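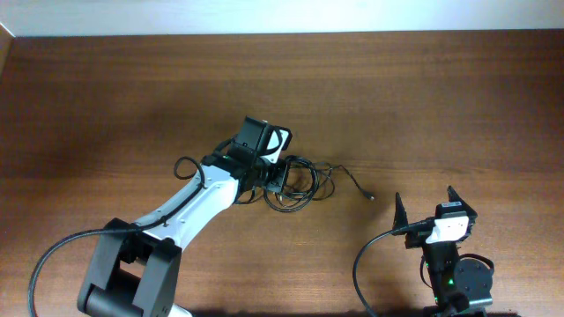 Cables on the table, back room.

Minutes, Thursday, start 7:10 pm
Present: Imelda Dalisay (chair), Leen Nasrallah, Kenneth Dalisay, Pacita Padilla. Analyn Talavera taking notes, sorry for the shorthand.

1. Last minutes. Passed, no changes. Kenneth's name spelled right this time.

2. Charging cables. Still all in one tangle. Black ones mostly, can't tell whose is whose. Imelda wants them sorted before the Dumlao weekend, no later. Agreed:
- pull them apart on the table, lay each one out straight
- plug each one into the Vendier charger, keep if it charges
- dead ones in the recycling bag, NOT back in the drawer
- coil and tie, one tie per cable
Leen has a bag of 300 ties at home, will bring. Kenneth asked if we could just buy new. No. Budget left is 17 dollars and that's for coffee.
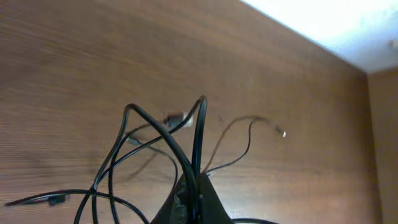

Labels, went back and forth on this. Masking tape falls off, we tried it in January. Pacita for colored tape near the USB end, one color per shelf. Imelda fine with that. Kenneth wants numbers too, nobody else did. Colored tape it is, Pacita to buy.

3. Storage. Skornum box has 12 slots, fits on the low shelf if the Katance lamp moves. Lamp moves to the window. Kenneth to do it. Long cables go on the hook, dont fold them into the box.

4. Sign-out sheet. Three cables went out last month and no name against them. Sheet goes on the inside of the door, pen on a string. Analyn to print
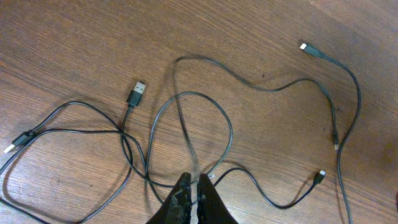

Leen said the sheet won't help if people leave the other end in the wall, and could we please add a line for "came back with everything". Added.

5. AOB. Door sticks again. Kenneth will look at it.

Closed 7:55. Next one same time, bring your own cup.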